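4.2 Door policy and the length of the queue

Říha and Olteanu (our pilot) held that a queue outside a nightclub measures demand. After 13 nights at Kulter and Skondov we are less sure. At Kulter the queue reached its full length while the dance floor held two people, one of them the DJ's brother. Door staff let guests in slowly until midnight, then all at once, a practice the manager called "curating".

Skondov kept no rope and charged everyone the same. Its guests waited less and, when interviewed, thought less of the place.
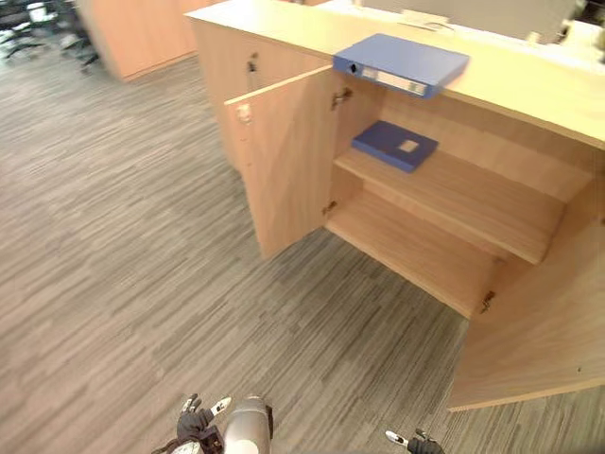 Figure 3. Cabinet with box file.

Dress codes proved harder to study. Of the 60 guests turned away at Kulter, most were told it was their shoes. Several came back later in the same shoes and were let in.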